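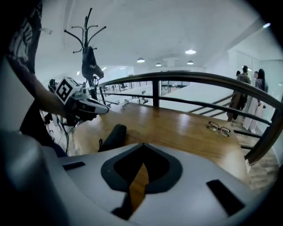

Does the upper landing table stay where it is, by the railing?

It stays until the November review, with the conditions recorded under item 2.

Altholm Building Users' Meeting
Minutes, 2018-03-25
Present: representatives of Skorasside, Sala and Gerirance, and the building office.

1. Previous minutes
Accepted with one correction. The cost of refinishing the wooden tabletop was 200, not 54. The figure of 54 was for the coat hooks order.

2. Table on the upper landing
The building office reported that the table is used most of the day by all three firms. Sala had asked for it to be moved to the lower floor to free up the landing. Gerirance was against this, as the desks downstairs are all assigned and there is no other surface near the stairs for short jobs. Agreed that the table stays. Nothing is to be left on it overnight. Small items that could roll or be knocked through the railing are to be kept on the side away from the drop.
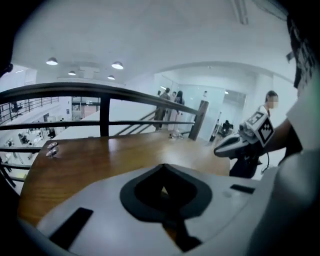

Skorasside replied that the drop was less of a worry to them than the noise, and that talk on the landing carries to the people working downstairs. They asked for calls to be taken behind the glass doors. Agreed. The building office will send a reminder to all users.

3. Coat rack
The rack is to stay at the end of the table. Bags may hang there during working hours. Heavy bags should go on opposite hooks so the rack does not lean. Sala asked for a second rack. Deferred until there is a price.

4. Lost property
Glasses, chargers and umbrellas are still being left on the landing. Items will be held at the office for 15 days and then given away. Gerirance thought this too short for glasses. Agreed that glasses will be kept until the next meeting. 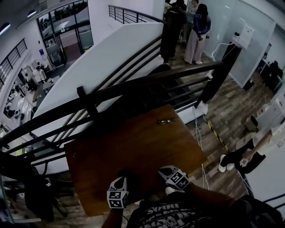 Owners should describe the item before it is handed over.

5. Cables and stairs
Power strips are to stay off the top step and the walking line. Cables crossing the floor are to be taped down. The office has 15 rolls of tape in the store. Skorasside will check the landing each week and report any tape that has lifted. Groups waiting to talk should stand clear of the top of the stairs.

6. Other business
Sala asked who wipes the table. The cleaners do the floor only. Firms will take turns, starting with Gerirance.

Next meeting: date to be set by the building office.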